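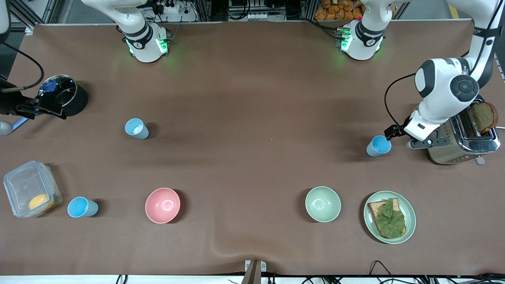

Dark bread in the toaster, lid on the pot.

Home | Kitchen | Laundry | Workshop | Contact

I used to throw out the last 3 slices of every rye loaf - so wasteful! Now I slice the whole thing the day I buy it, freeze it flat in a bag and toast it straight from the freezer (one notch lower, then a second go). Crumbs from the tray go in a jar for meatballs. My neighbor Keisha fries hers in butter first and I've gone over to her way.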